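Encyclopedia > Industrial automation > Bin picking > Commercial kits

Volleck (bin-picking kit)

Volleck is a bin-picking kit sold by the integrator Pralell, of Grosdale. It combines a gripper, a depth camera, a small industrial computer and a software licence, and is meant to be fitted to a robot arm the buyer already owns. Pralell describes it as a way for small workshops to empty bins of mixed or jumbled parts without writing code. Outside assessments have been less generous, and several of the company's claims have never been backed by published results.

Background

Pralell began as a repair business for second-hand robot arms. Its founder, Ott Kivi, has said the kit grew out of requests from customers who had bought a used arm and then found they couldn't do much with it. An early version was shown to local manufacturers under the working name Rathore. That name survives in some menu screens and in the file names of saved jobs, which has confused more than one buyer looking for help.

The kit went on sale in June with a brochure that promised installation "in a single shift." The brochure has since been reworded to "in a single shift for prepared sites." What makes a site prepared is set out in a separate document, supplied after the deposit is paid.

Contents and installation

The standard package covers the gripper with its mounting plate, the camera and stand, the computer, and a cable set that runs along the outside of the arm. No bin is supplied. Buyers are told to use one with sloping walls and a plain floor, fixed so it can't shift, and to mark its place on the table with tape so that it can be put back in the same spot after refilling.

The external cabling is the part of the design most often criticised. Routing cables outside the arm is cheap and makes repairs easy, but each loop has to be long enough for the wrist to turn and short enough to stay clear of the parts. Pralell's manual gives this job half a page. Rimantas Pärn, a maintenance fitter who has installed the kit at two sites, wrote that he spent longer tying and retying the cable bundle than on everything else put together, and that the wrist still couldn't use its full range afterwards.
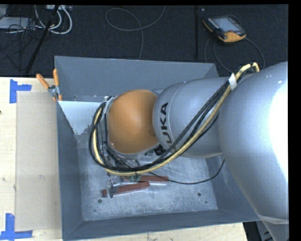
Can the kit be fitted to any brand of arm?

Pralell supports KUKA arms and says other makes can be connected on request, at a price quoted case by case. No list of completed installations on other makes has been released.

Performance

The sales material gives a working rate of 261 picks an hour. It doesn't say which part was used, how full the bin was, or whether failed attempts were left out. These details matter a great deal. A gripper reaching for the top part in a full bin has an easy job, while the last few parts tend to lie flat on the floor or against a wall, where there is little room for the fingers.

The most detailed outside test was carried out by Sarmīte Tamošiūnaitė, an automation consultant, over 2,000 attempted picks of long metal bars. She recorded an average of 67 completed picks an hour once pauses for operator help were counted. Most of the failures happened in the bottom layer. Where two bars lay close together, the software often treated them as one object and aimed for the gap between them.

Pralell replied that long bars fall outside the recommended range of parts. Tamošiūnaitė pointed out that bars appeared on the cover of the brochure at the time. The cover was later changed. Her own test has limits too: it used one gripper, one bin and one set of lights, and has not been repeated by anyone else.

Software

Jobs are set up on a separate screen, but starting, stopping and recovering from a fault are still done on the robot's own teach pendant. The claim that no programming is needed is therefore true only in a narrow sense. Someone on the shift has to know how to jog the arm out of a bin safely, and the kit does nothing to teach them. Pralell sells a training day separately.

The licence covers one arm and must be renewed each year. If it lapses, saved jobs can be viewed but not run. This condition is found in the licence terms and is absent from the price list.

Reception

Opinion among users is divided. Oskari Oksanen, who runs a small machine shop, has called the kit good value for feeding a single, chunky part from a shallow bin, and has kept his in service. Deividas Urbonaitė returned a kit after seven weeks, citing repeated camera recalibration and slow replies from support. Pralell refunded the hardware but kept the installation fee.

Trade coverage has mostly repeated the company's own figures. The savings calculator on the Pralell website assumes that the arm runs unattended through the night, a condition that no published user account has described.

See also: Random bin picking; Teach pendant; Cable management (robotics)

Filed under: Robot accessories | Machine vision | Products with disputed claims

14 shares · 3 comments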